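Storage along a low wall ledge without blocking it up
Home organising > Small rooms and studios

Posted by Karim Abou Zeid, 31st December

I rent a single ground-floor room that I use partly as a sitting room and partly for sorting parcels. A low ledge runs along the base of the walls, painted white, 200 mm deep at its narrowest. I believe it is a boxed-in pipe run. The landlord at Bouzid will not allow anything to be screwed to it or to the wall over it.

At present everything ends up on the ledge because it is the only horizontal surface at a useful height. I would like to know whether it is worth organising as storage or whether I should clear it completely and buy a second cabinet. Budget is 100 dollars. Floor is hard throughout, no carpet, so anything with feet needs pads. 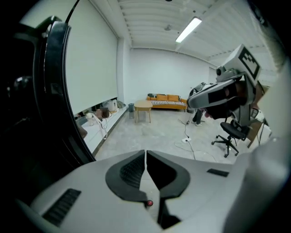 The blind is my main constraint. It is a roller type and I lower it most afternoons to keep the glare off. When it is pulled down it finishes just above the ledge, so any bag standing up underneath is liable to catch the bottom rail. The paper bag and the white shopping bag are the usual offenders, and the little stool only lives there for want of a better place. The sofa is staying where it is.

Posted by Fermín Tapia

Measure the clearance between the bottom rail and the ledge with the blind fully lowered. Take 2 readings, one at each end, as roller blinds seldom hang level. Use the smaller figure and subtract 20 mm. Anything taller than the result does not go under the blind. In practice this means shallow trays, and paper bags folded flat.

The stool should go on the floor. A small stool on a narrow ledge has its feet close to the front edge and will come down the first time the cord is pulled.

For the rest, sort by how the item stands up. Rigid items (jars, boxes) can stay on an open ledge. Soft items cannot, as they slump and spread sideways until the whole length is covered. My own room has the same arrangement and I have only partly followed this rule. 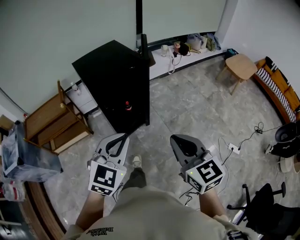 Category: Soft goods and bags

Cloth bags take up more length than any other item on a ledge of this type. Mine have settled into a pile toward the right, beige, olive and blue, and the black bag is worse again with its strap draping down the front. A Sisamine hanging sleeve on the back of a door would hold the lot. Failing that, roll each bag and stand the rolls upright in one open box. The glass jar takes up very little room by comparison and I would leave it.

On the second cabinet: measure the free floor first. A tall, narrow unit uses less floor than a low one of the same volume, but place it so you can still reach the ledge beside it. Felt pads are adequate on tile or concrete. Replace them when they compress.

Posted by Kirnemus

just get baskets. flonix ones fit mine, cant remember the size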